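Oisín Mulligan
April 8, 2022

1/ Notes on stacking blocks, for anyone setting up a small table for it. Three cubes, three colours, one marked spot. Everything else comes off the table.

2/ Table first. Plain white top, matte if you can get it. Gloss throws reflections and you lose the lower edge of the bottom cube. Smudges are tolerable.

3/ Mark the base with black tape. Cut the patch slightly larger than the cube so a thin border shows. An even border means the cube is centred - no ruler needed.

4/ Order: red, yellow, green. Any order will do, but keep to it. I write mine on a card after a muddle last October.

5/ Rotation matters less than offset. A cube turned on its axis still has its weight over the one beneath. A cube pushed sideways doesn't, and the error carries up.

6/ Let go slowly. Open the fingers evenly on both sides, then lift straight up. Most of my fallen stacks went over at release.
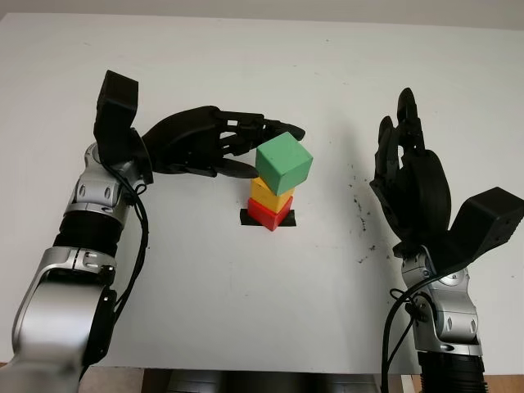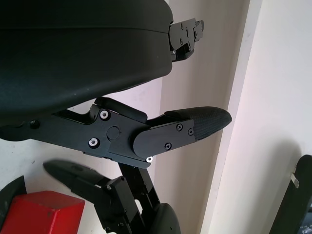
Green on yellow on red, with the tape under the red one, in the first. Fingertip pad in the second - note the cross-hatched grip surface.

7/ Storage

Cubes go back in a lidded tub. Tape stays down until the corners lift, then replace it. I got 62 stacks from the last patch.

8/ Next: the same three colours on a Draletti mat, 3 mm thick. Will post the offsets.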